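Zwischenbericht an die Förderstelle
Vorhaben Nulivness: Handlungslernen aus der Ich-Perspektive für Lagergreifer
Berichtszeitraum bis 1/4/25

Die zweite Projektphase hat uns richtig vorangebracht! Zum Stichtag liegen 2911 egozentrische Episoden vor, in denen Menschen Kartons aufnehmen, tragen und in Regale einlagern. Davon sind 2431 vollständig annotiert und für das Training freigegeben, die übrigen stehen noch in der Prüfung. 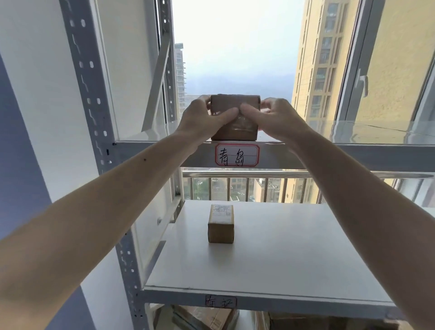 Unser Verfahren leitet Greifpunkte direkt aus der Handhaltung ab, ganz ohne Marker oder Datenhandschuh. Am schwierigsten war bisher der Moment des Ablegens — die Finger verdecken dann oft genau die Kanten, die das Modell braucht. Wo ein Karton wie hier beidhändig an der vorderen Kante des Regalbodens gehalten wird, nutzen wir nun den Querträger darunter als Bezugslinie, und das rot umrandete Etikett »青岛« gibt einen zusätzlichen Ankerpunkt ab. Die Lageschätzung ist damit spürbar ruhiger geworden.

Für den Vergleich haben wir 498 Episoden zurückgehalten, die das Modell im Training nie gesehen hat. Mbali Maluleke hat die Auswertung im März übernommen und dabei auch die Phasengrenzen neu definiert: Annähern, Fassen, Heben, Ablegen.

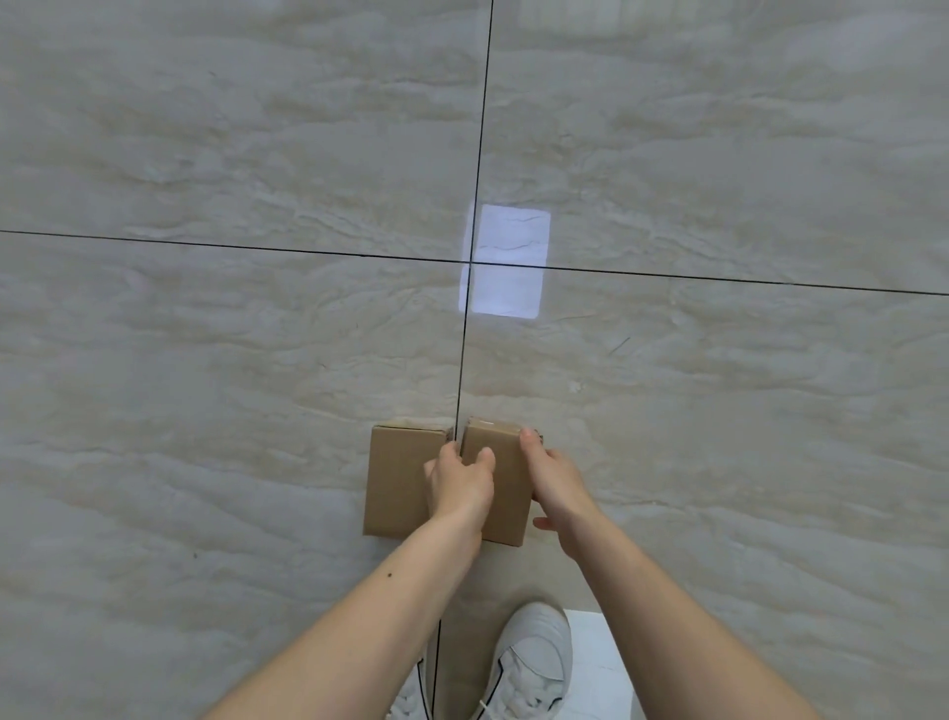
Besonders freut uns, dass die neue Segmentierung auch bei eng stehenden Objekten trägt. Das ältere Modell Grindov verschmolz Nachbarn gern zu einem einzigen Körper; die aktuelle Version Kuusk trennt sie deutlich zuverlässiger. Spiegelungen auf glatten Böden bleiben eine Fehlerquelle, an der wir weiterarbeiten.
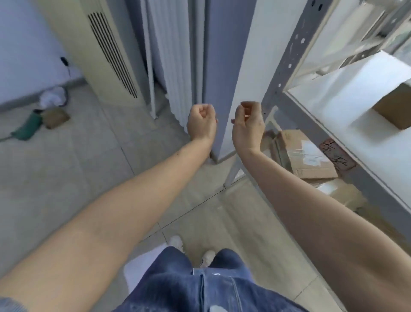

Als Nächstes steht die Übertragung auf den zweiarmigen Versuchsstand bei Clundholm an. Offen sind noch zwei Punkte: die Kalibrierung der Kopfkamera und die Behandlung abgebrochener Griffe. Für beides reicht das bewilligte Budget aus.

Kontakt: Projektbüro Nulivness, Mbali Maluleke | © Projekt Nulivness | Nach oben
Zuletzt aktualisiert: im Anschluss an die interne Durchsicht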